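Jan 27, 2022

I can't sleep, so I'm writing this at the kitchen counter with my shoes still on! We did the coat count tonight and I have to get it down before it all runs together in my head.

Eighty-one coats. EIGHTY-ONE. When I signed up to run the winter drive for the Nirness family shelter I told everyone I'd be thrilled with half that, and I meant it. I had the little tally notebook with the green cover and I kept going back to the top of the page to check I hadn't added a row twice. I hadn't.

The best part of the night was the box from Plamitz. I wrote to them back in September, one of those letters you send and then forget, and they never answered, so I crossed them off. Then this afternoon a driver rang the bell and there it was on the step, kids' sizes, all of it, with the tags on and a card signed by the whole front office. I stood in the hallway and read the card out loud to the cat. There are toddler mittens in there on strings! I didn't know anyone still made mittens on strings.

Money is coming along too. The soup supper brought in $300 after we paid for the hall, and that goes straight to the bus pass fund, which has been on my mind since before Christmas. A mom with a new job across town can't wait until payday to get there. A monthly pass is such a plain thing to give somebody and it opens up so much – work, the clinic, the good grocery store, a grandma on the other side of the river. I got a bit worked up explaining this at the supper, with a ladle in my hand, and a man I'd never met put another twenty in the jar, so I'm going to keep getting worked up.

Oh, and Torex said yes to the van! We get it for three mornings, gas included, as long as we bring it back swept out. I've already drawn the route on the back of an envelope. Shelter first, then the two churches, then the apartments behind the school, and if there's time we swing past the food pantry and pick up their empty crates. I need to ask about the side door because the big bags won't go through the back with the shelf in.

Socks are still the thing we never have enough of. People give coats, beautiful ones, and they give toys until you can't shut the closet, but socks don't cross their minds. I want 100 pairs by the time the van goes out and I think we can do it. I'm putting it on the flyer in the biggest letters that will fit.

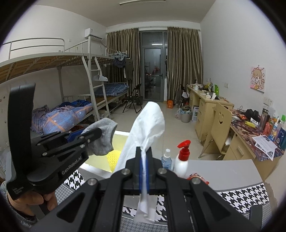 Nia Cadwaladr thinks I should be asking for men's sizes before anything else, and she told me so on the phone for a good ten minutes. The shelter gets plenty for the little ones, she said, and then a dad comes in with boots that are falling apart and all we can hand him is a pair with ducks on. She's right, and I felt silly for not seeing it. I've rewritten the flyer already. MEN'S SOCKS, THICK ONES, and then everything else in smaller print underneath. She also wants us to stop taking used pillows, and I said yes to that so fast she laughed.

I asked her if we should keep the name, too. It has been Project Nicholas from the start and I love it, but a couple of people have asked if that means it's only for Christmas. Nia says keep it and just add "all winter long" to the sign. So that's a job for tomorrow, with the good paint pens if I can find them.

Other things, quickly, before I go up:

The zipper on the long blue coat is stuck halfway. Try candle wax.

Thank-you cards to Plamitz and to the supper cooks. Real cards, with stamps.

Call the school office about the lost and found. They were going to clear it out at the end of the month and there were some really nice hats in there last time.

Find out who has the second key to the storage room. I thought it was me.

My feet hurt and I smell like onions from the soup pots and I'm so happy. I keep thinking about the purple coat with the furry hood, size six, and how some girl is going to put that hood up and refuse to take it down all day. I would have, at six. Going to bed now, the van paperwork is on the stairs so I'll trip over it in the morning and remember to sign it.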